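Njål Kvam has opinions about bins. He has had them for most of his working life, and when I sat down across from him at Mundby he had already pushed my coffee aside to make room for a sketch of one.

"People buy a table and then they buy a bin to put on it," he said. "Then they spend ten years knocking the bin onto the floor."

Kvam designs sorting benches, the kind with the bin let down into the worktop. Mundby has sold them since he talked the owners into it one January, over what he calls "a very long lunch and a very short spreadsheet." The current bench is named the Sarnine. He did not pick the name and would like that on the record.

The idea is simple enough to sound like a waste of an interview. You cut a rectangle in a wooden top and sink a metal bin into it. Kvam let me finish saying this before he sighed.

"Cut it too big and every small screw in the building finds the gap. Cut it too tight and you can't get the bin out to clean it, so it doesn't get cleaned. I have seen what's under those. I was off lunch for a day."

He went through 52 versions of the rim before settling on one, and he kept them all. His wife, he said, has asked about the garage.
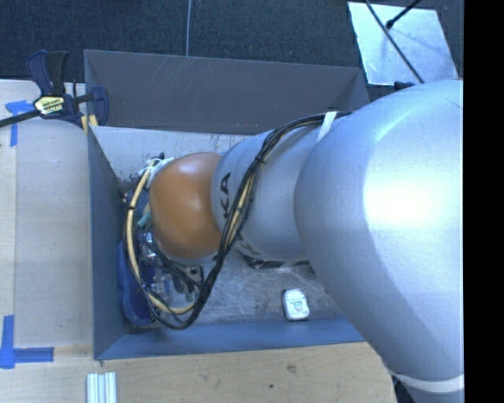 Why wood for the top, when the bin is metal anyway?

"Wood is quiet, and I can fix it with sandpaper. You drop a wrench on a steel bench and the whole room turns to look at you. On wood you get a dent, and by Friday you're fond of the dent."

He is less romantic about color. The bins are gray on his orders, after an early customer, Lendix, asked for white and sent back three of them with a note about scuff marks. Kvam still has the note. He read me part of it in a voice I took to be unflattering.

Mundby has shipped 3,264 benches so far, a figure he gave without looking anything up. The competition, as he sees it, is Sundqvist, whose bins hang from a lip instead of sitting on a ledge. I asked what was wrong with that.

"Nothing, if you like rattling."

Does he own one of his own benches? He does -- it's in the kitchen, and the bin holds potatoes. He had been hoping I wouldn't ask. The rim, he pointed out, works very well with potatoes.

The next version will have rounder corners at the bottom, where dust collects and a cloth won't reach. He drew the corner for me twice, the second time larger, and then took the pen back.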